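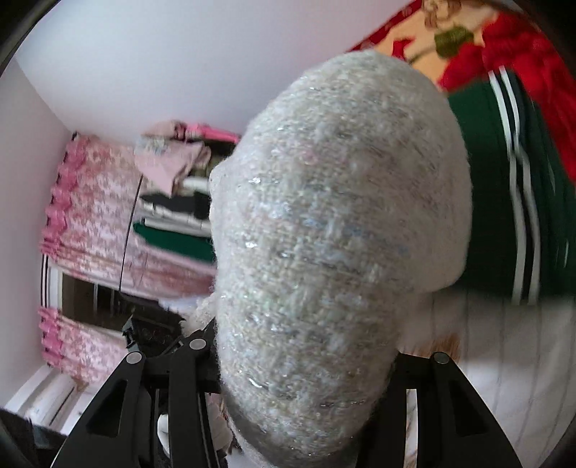 4 min read

Wirnance Forums > Clothes and Laundry > Washing and storing winter knits
Started 29 October 2025

pacita_t
I took my winter knits out of the closet and most of them smell stale. No holes that I can find. They were in a lidded plastic bin since spring, clean as far as I remember, although I won't swear to that for all of them. About half are wool and the rest are acrylic or some kind of blend.

My plan was to run everything on the wool cycle with cold water and then hang it all over the shower rod. My sister says the wool cycle ruined two of her cardigans and I should do it by hand. I have a front loader that came with the apartment, no manual. Which is it?

Rostislav Halás
Machine is fine if it's a true wool cycle and you turn the spin down. I've washed mine that way for years. One mesh bag per sweater, liquid detergent, no softener. Where people go wrong is they pick "delicates" and think it's the same thing. On a lot of machines delicates still tumbles quite a bit.

Don't hang them though. Wet wool is heavy and the shoulders will go.

vkuruc
I disagree with the machine part. You don't know what that washer does and neither does Rostislav. On my old one the wool cycle rinsed colder than it washed, and I got a felted vest out of it. I wash by hand in the bathtub. Lukewarm water, a capful of Koubek wool wash, push the sweater under, leave it alone for a bit, drain, rinse at the same temperature. Press the water out against the side of the tub. No wringing.

Rostislav Halás
One bad washer doesn't prove much. And you lift a soaked sweater out of a tub, which stretches it more than a slow spin does.

vkuruc
You lift it with both hands under it. I've done it this way a long time and my sweaters are the same size they were.

Lubica R
Before either of those, do they need a wash at all? Stale smell from a closed bin often goes away if you lay them out by an open window for a day, turning them once. I air mine every fall and only wash the ones with marks at the cuffs or collar. Wool doesn't need washing often. Acrylic holds a smell longer and I would wash that.

Sort them by fiber first. If the tag says 100% acrylic it can go in a normal cool cycle, inside out. It will pill more than the wool but it won't felt.

pacita_t
Sorted them last night. A couple have no tag at all. One is a thick pullover I knitted from Bovberg yarn that I bought at the Hallside fair, and the label for the yarn is long gone. I paid 51 dollars for the skeins so I'd like not to ruin it.

Lubica R
Treat anything without a tag as wool. If you have leftover yarn from it, knit a small square and wash that first. Measure it before and after.

Vlastimil J
A word on drying. Roll the sweater in a big towel, kneel on the roll, unroll it, then lay the sweater flat on a dry towel and pat it to shape. Keep it off the radiator. Thick ones need turning over after the top side feels dry, and the towel needs swapping too. I use the spare bed for this with an old shower curtain under the towels.

For pills, a battery shaver is OK on flat knits. On anything loopy or hairy I pick them off by hand because the shaver catches.

vkuruc
Agree with all of that. A sweater comb works too, but go lightly at the elbows.
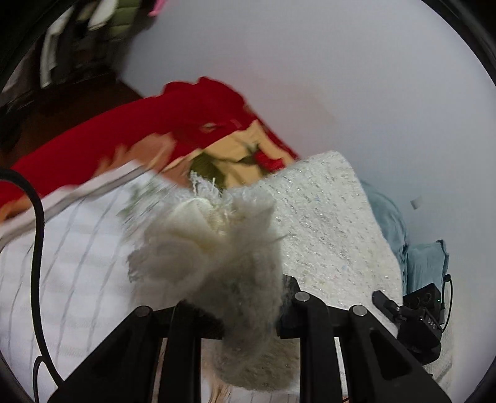

Can fleece and fluffy acrylic throws be washed in the same load as wool sweaters?
It's better to keep them apart, as the fleece sheds lint onto the wool and is usually washed on a longer cycle with a faster spin.

Rostislav Halás
Back to storage, I'd skip the plastic bin next year. Or at least put them away fully dry, with a cotton sheet around them. I have nearly 500 moth traps' worth of opinions on this from my last apartment, but the short version is that moths go for dirty wool first. Wash before you store, even if it looks clean.

Lubica R
The bin is what kept the moths out. I'd keep the bin. Just make sure the sweaters are dry when they go in, and leave it open for an hour or two in the middle of summer. Cedar blocks are nice but they lose their smell and then they're just wood in a box.

pacita_t
Update. Everything had a day at the window and most of the wool smells fine now, so I left it unwashed. I ran the acrylic ones on cool. The Bovberg pullover I did by hand the way vkuruc said, with the towel roll after. It took two days to dry and it is maybe a little longer in the body. The sleeves are fine.

Rostislav Halás
Longer in the body is from the lifting.

vkuruc
Or it was always going to relax after a first wash. Did you measure it before?

pacita_t
No, I forgot. I'll measure it now and check again in November after I've worn it a few times.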